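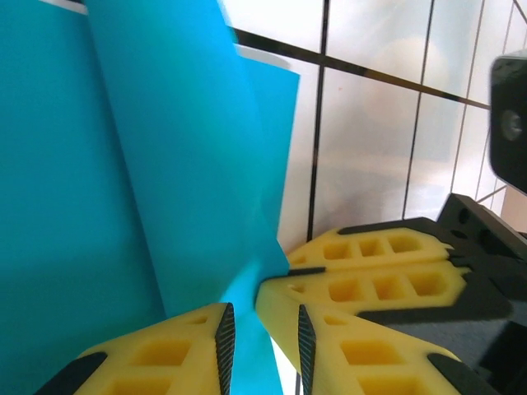 The Fitton Community Hall will close its kitchen and both restrooms for 3 days in January while the floors are regrouted. The work has been scheduled early in the year, when bookings are light, and will be carried out by Pylypenko Tile and Stone under the hall's existing maintenance agreement. Dark grout between white tile, as on the glossy surface under the blue sheet, has been chosen for all three rooms. Groups that store supplies in the kitchen cabinets are asked to remove them by noon on the Friday before work begins. Items left on open shelves will be moved to the Druvus Room and may be collected there during office hours.

The main hall and the upstairs meeting room will remain open. Restrooms in the annex will be available to all visitors, and the side door on Flelimham Street will be unlocked from 8 a.m. each day. Hot drinks cannot be served during the closure. Groups may bring their own, provided that containers are taken home afterward.
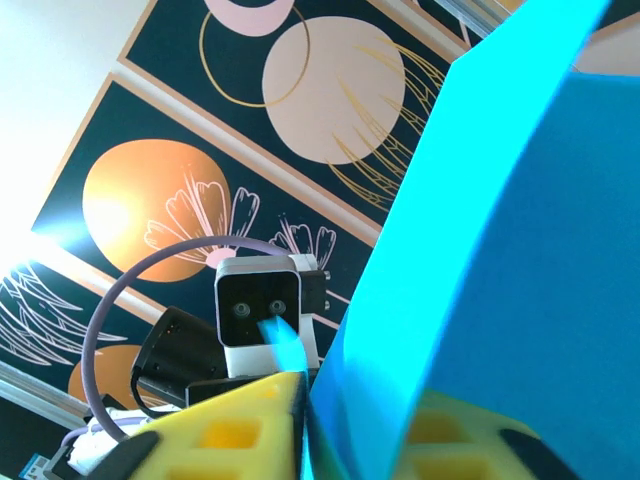
The cost of the project is $3000, paid from the building reserve. No change in rental rates is planned as a result. Users who have already paid for kitchen access during the closure will receive a credit toward a later booking - cash refunds are available on written request within 30 days.

New grout must be left undisturbed for 2 days before heavy equipment is rolled over it. Caterers should plan deliveries accordingly. Questions about bookings may be directed to Jolien Dewulf in the hall office. Questions about the work itself should go to Bohdana Stelmakh, Facilities Manager.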